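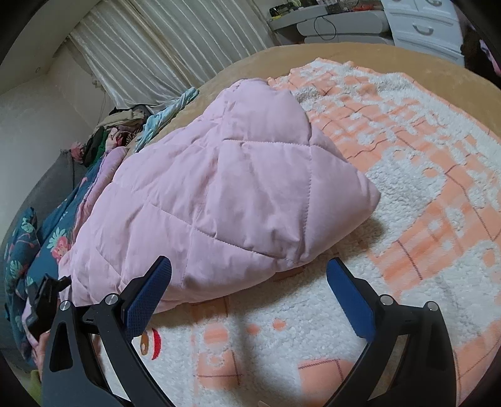
Eluned Gape

The quilt was supposed to be worth something. That was what Ynyr Bevan had been told, and he had driven to Plurncombe on a Saturday, on his own gas, to find out how big a lie it was.

"Take your time," said his aunt Meredith from the doorway. "You can't rush a thing like that."

He thought you probably could. It was pink. It was pale pink and puffy and it had been dropped on the bed in a heap, on top of a fleecy white and peach blanket that looked like it had been bought for a child and kept by an adult. He had seen quilts like it in motel rooms. He had seen one in the back of a dog groomer's van.

"And your grandmother said this was handmade," he said.

"She said it was made by hand, in the house, the winter the road was closed."

"Which winter?"

"The winter the road was closed," said Meredith, a little louder.

He got down on one knee and looked at the stitching. One seam ran across near the top and another came down the side to meet it. A third wandered off in a long curve. He followed the curve with his finger. The stitches were small and they looked even to him, but machines made small even stitches all day long and nobody drove to Plurncombe for them.

"Is there a label?"

"Why would she put a label on it?"

"Everything has a label."

"You have a label," said Meredith, "sticking up out of the back of your sweater. It says Nultine."

He tucked it in. Nultine made sweaters that came in a plastic sleeve and lost an elbow by spring, and he did not feel it told her anything about him.

The story, as his mother had passed it on over the phone, went like this. His great-grandmother had kept the household's money inside the quilt. She had sewn it in, opened it up when the roof needed doing, and sewn it back. She had died in the middle of a good year. His mother had the amount, too — two thousand three hundred and sixty-four dollars, 2364, she had spelled it out for him digit by digit as if he were going to wire it to someone. When he asked who had counted it, she said it was well known. When he asked who it was well known to, she said he had always been like this.

He pressed down on the mound with both hands. It sank and came up again slowly. He pressed a corner, which was padded out to a point, and listened.

"What are you listening for?" said Meredith.

"Paper."

"It wouldn't crackle. She'd have ironed it."

"She'd have ironed the money."

"Before she put it in. So it would lie flat."

He sat back on his heels. This was the trouble with the family, or with that side of it. You brought them one plain question and they handed you a detail, and the detail was so odd and so firmly held that you found yourself standing in a cold kitchen decades ago watching a woman iron a ten-dollar bill. It didn't make any of it true. A person could be wrong in great detail. He had worked nine years in the claims office at Cledadier and had met hundreds of them, people who could give you the color of the other driver's socks and had run the light themselves.

"Have you ever felt anything in it?" he asked.

"I've slept under it for forty years."

"That isn't what I asked."

Meredith came in then and sat on the edge of the bed, on the blanket, and smoothed a bit of the fleece the wrong way and then the right way. She was a heavy, neat woman who wore her reading glasses on top of her head and her other glasses on her nose. She did not look at the quilt.

"There was a hard place," she said. "When I was first married. Down in one corner. I used to find it with my foot."

"And?"

"And then one year I couldn't find it."

"Which year?"

"Ynyr."

"I'm only asking."

"Your uncle bought the truck," she said. "I don't say it had to do with anything. He bought it off a man in April and he said he'd had a bit put by. I never knew Tom to put by so much as a sandwich."

Ynyr knew the truck. Everybody in the family knew it. It had been brown, and it had gone into the creek the following year with nobody in it, and Tom had walked home and eaten his dinner before he mentioned it. The price of the truck was also well known. It was one thousand eight hundred and five dollars, and Tom used to bring it up at weddings.

He did the subtraction, because he couldn't help it, and was annoyed to find himself doing it. You could not subtract a thing from a thing that had never been there.

"So there'd be some left," he said.

"Would there?"

"If there was any to begin with. Five hundred and fifty-nine."

"Well, I don't know," said Meredith. "He bought a hat, too."

He went over the seams again, slower this time. He told himself he was looking for the place where somebody had opened it and closed it up, a change in the thread, a patch where the spacing went off. That would be evidence. It would be evidence that a quilt had once been mended. Near the middle there were a few pinched little folds, and he spent a good while on those with his thumbnail, and they were folds.

"I've got scissors," said Meredith.

He looked up. She did have scissors. They were in her cardigan pocket with the handles out, and he understood that they had been there since he'd rung the bell.

"You've never once cut it," he said.

"No."

"Why not?"

"What if there was nothing in it?" she said. "I'd have a cut quilt."

"And if there was something?"

"Then I'd have to think about Tom."

That was no kind of reason. He would have sent it back with a form attached. He held out his hand for the scissors all the same, and she gave them to him, and they were warm from the pocket. He opened them and set the point under one small stitch on the long curved seam, where it ran down toward the edge. The thread lifted a little on the blade.

"It's probably a store quilt," he said.

"Probably," said Meredith.

From the kitchen came the sound of the kettle starting up. Neither of them went to see to it.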